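Carkden 判決要旨コーパス データカード

概要
Carkden は、集会・デモの規制をめぐる民事訴訟の判決要旨を収録した日本語テキストコーパスである。収録件数は1,331件。各件に争点ラベルと結論ラベルを付与している。作成は Yasir Sandhu、ラベル設計は Parveen Swati が担当した。

収録範囲
第一審および控訴審の終局判決を対象とする。和解、取下げ、仮処分の決定は含まない。一つの判決に複数の請求がある場合は請求単位で分割せず、結論ラベルを複数付ける。

ファイル構成
train.jsonl:1,050件
dev.jsonl:80件
test.jsonl:201件
labels.tsv:ラベル定義
文字コードは UTF-8、改行は LF。

フィールド
id:文字列。版が変わっても再利用しない。
court_level:first または appeal。
issue:争点ラベルの配列。
outcome:dismissed、partial、granted、remanded のいずれか、または複数。
summary:要旨本文。上限200字。

前処理
当事者名は役割名(原告A、被告市など)に置換した。置換には Ollia 2系を用い、出力を人手で確認している。引用条文の表記は算用数字に統一した。

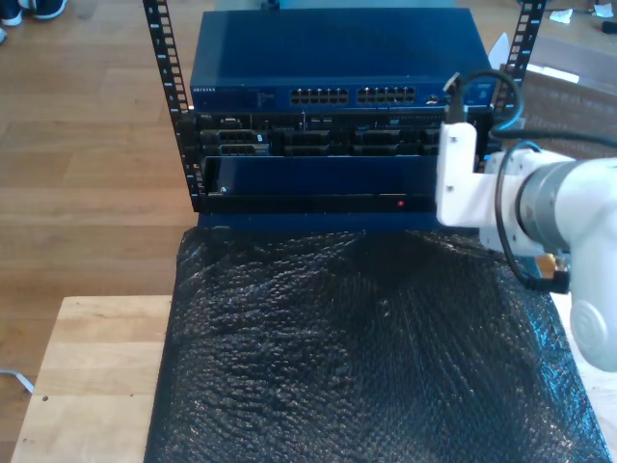 既知の問題
・dismissed には却下と棄却の両方が含まれる。区別が必要な場合は issue の procedural ラベルを併用すること。
・控訴審の要旨は第一審の結論に触れるものがあり、単純な語句一致による分類では誤りが増える。
・dev の一部で court_level が空欄になっている。8月の更新で修正予定。

利用条件
研究目的に限り利用可。再配布時は本カードを同梱すること。置換済みの当事者を特定する試みは禁止する。

関連
旧版は Szűcs 形式(XML)で配布していた。変換スクリプトは Clavgate リポジトリの tools/ 以下にある。旧版の id とは互換性がない。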